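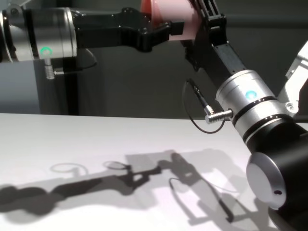
Two arms, one object, and a number to be careful with

February 27, 2020

The Molis handover result has been doing the rounds since the group posted it, and several readers have written in to ask whether it deserves the fuss. Short answer: some of it. The longer answer takes up most of this item, so skip down to the notices if you came for those.

The claim is easy to state. Two arms pass an object from one gripper to the other with no camera in the loop at the moment of transfer. Each arm watches the load on its own joints, and the giving arm lets go once the receiving arm has taken enough of the pull. The authors call the method Pomare. They report that it completes 76 percent of handovers on objects it was not tuned on, against 19 percent for a fixed-timing baseline that opens the giving gripper after a set delay.

That is a large gap, and I don't doubt that it was measured as described. What bothers me is the thing it was measured against. A fixed delay is about the weakest opponent you could pick. People have been releasing on a force threshold for a long time, with a single number and a few lines of code, and anyone who has set one up will tell you it does a decent job until the object is slippery or soft. The paper mentions thresholds in one paragraph of the related work section and then leaves them out of the results table. I asked Fidelina Ccori, who ran the trials, why. Her answer was that the threshold had to be set again for each object, so they considered it unfair to include it. I would have thought that was the best reason to include it. Show me the threshold set once and left alone, then show me the same thing set by hand for every object, and put Pomare between them if that's where it lands.

She took the point better than I expected, and said the tuned version may go into a later draft.

Now the method itself, which I like more than the evaluation. During the phase when both grippers have hold of the object, the two arms form a closed chain, and any small error in where each one thinks it is shows up as a force squeezed or stretched through the object. Most handover schemes treat that force as a nuisance and go soft to get rid of it. Pomare uses it. The receiving arm makes a very small tug, the giving arm feels the tug through the object, and how much of it comes through tells the system whether the second grip is any good. A bad grip slips and little comes through. A good grip carries the tug across. The release decision comes from a small learned model that reads this exchange, trained on handovers where the outcome was labeled by hand.

It's a neat idea, and cheap. No tactile skin on the fingers, nothing expensive at the wrist. If your joints already report torque you could try it this month.

But the tug assumes the object is stiff enough to carry it. The test set has 13 objects in it, and by my reading of the appendix most are hard plastic things with parallel or nearly parallel sides. The two soft ones, a sponge and a folded cloth, are where most of the failures sit. The authors do say this, in a footnote. A reader who saw only the abstract would come away thinking that "objects it was not tuned on" meant any old object, when what it meant was different shapes of much the same stuff. I'd like to see the success rate split by stiffness, and I'd like to see it on the first page.

Then there's the matter of what counts as a success. In the Molis protocol, a handover is complete when the receiving arm holds the object clear of the giving arm and the object stays put for 6 seconds. Fine as far as it goes. It says nothing about the object having turned in the grip, and for anything you plan to do next (set it down upright, pour from it, fit it into something) a turn in the grip can be as bad as a drop. Ccori told me they have the video and could score it that way. I hope they do. My guess is that the headline number would come down by a fair bit, and I'd trust it more afterward.

A smaller complaint, and one I make in nearly every issue, so regular readers may groan. Both arms in this work are bolted down in known places, and the object starts out already held by one of them. The starting grip was set by a person. So what we have is a release decision, tested well away from all the mess that comes before it. Where the two arms should meet, which side of the object the second gripper should go for, what to do when the first gripper is covering the only good spot: these are the parts that make handover hard on a real bench, and they're outside the scope here. There's nothing wrong with a narrow study. I only wish the title were as narrow as the study, and "General Bimanual Transfer" is not.

A word on replication. The group at Clenedon tried the tug on a different pair of arms last August, working from an early draft, and had trouble. Their joints have more friction, and a tug small enough to be safe was lost in it. They made the tug bigger and began pulling objects out of the first gripper altogether - an outcome the release model had never been trained on, and which it scored as a fine handover. To their credit the Molis authors now cite this and have added a check on the giving side. I haven't seen numbers with and without the check. Until someone gets it going on rougher hardware I'd file Pomare under methods for arms with good torque sensing, which is a useful category but a smaller one than the talk suggests.

The code is promised, along with the labeled trials. The labels interest me more than the code. Hand-labeled grip outcomes are tedious to make and most groups keep theirs, so if the whole set comes out, including the failed runs, it will be of use to people who never touch the release model. I'd start by fitting a plain threshold to it and seeing how much of the gap is left.

Anyone planning to try the method on their own arms, please write in, whichever way it goes. We will print bad results as readily as good ones, and at the same length.

Next issue: the Jundard cable-routing paper, which three of you have sent me and which I have now read twice without finding out how long the cables were.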